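Kavov 双腕データ収集キット レビュー

模倣学習用のデモを集めるために、Kavovの双腕キットを2か月使った。購入はHondia経由。アーム2本、手首カメラ、固定カメラ、収録ソフトのSilavportが一式になっている。壁のテラゾー柄パネルと大理石調の床は自分で用意した。

組み立ては半日で済んだ。手首カメラは指にかなり近く、指先がぼけて大きく写る。物に寄る場面では視野が足りないこともある。

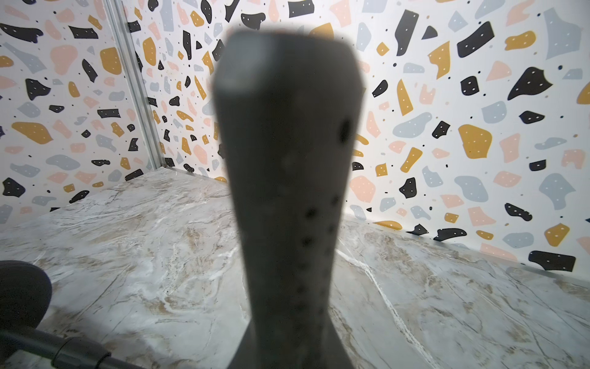

手首の映像だけで学習させたら位置ずれがひどかった、固定カメラは必ず併用したほうがいい、とMaldonado。うちでも同じ傾向だったので、以後は全カメラを同時に記録している。

課題は工具と木の板を使うものが中心。1回の収録で80本のデモを録り、失敗した分は別フォルダに残す。金づちのように頭の重い物は、柄のどこをつかむかで動きが変わるため、把持位置を散らして録るようにした。
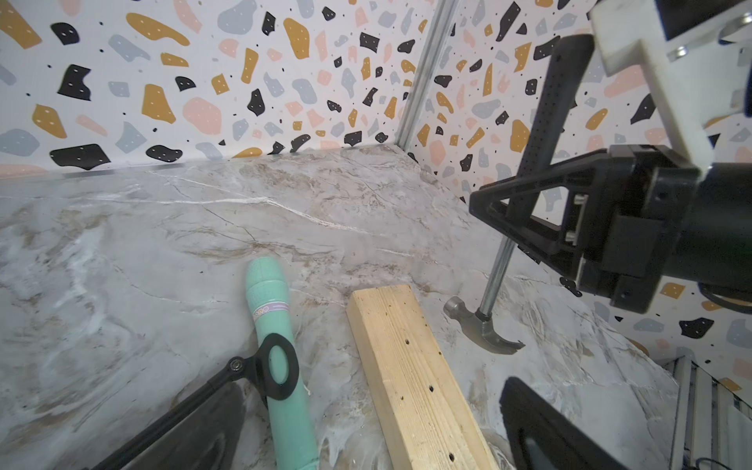 Silavportの操作は単純で、開始と終了、成否のタグ付けがキーひとつでできる。不満は書き出しの遅さ。80本で4時間かかり、途中で止めると最初からやり直しになる。次の版で直してほしい。

配線も気になる。ケーブルがアームに沿って外側を通るので、大きく振る動作では余長の確認が欠かせない。

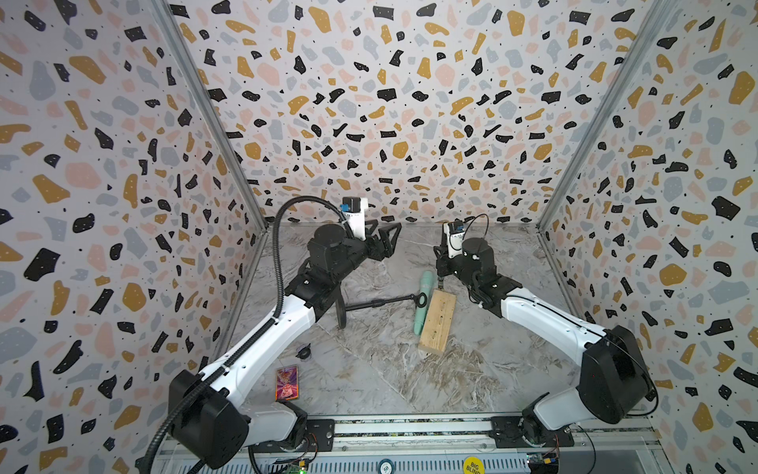 両腕を同時に使う課題では、片方の待機姿勢を先に決めておくとデータが揃いやすい。説明書にはこの点の記載がない。

評価は6点(10点満点)。ハードは満足、ソフトは改善待ち。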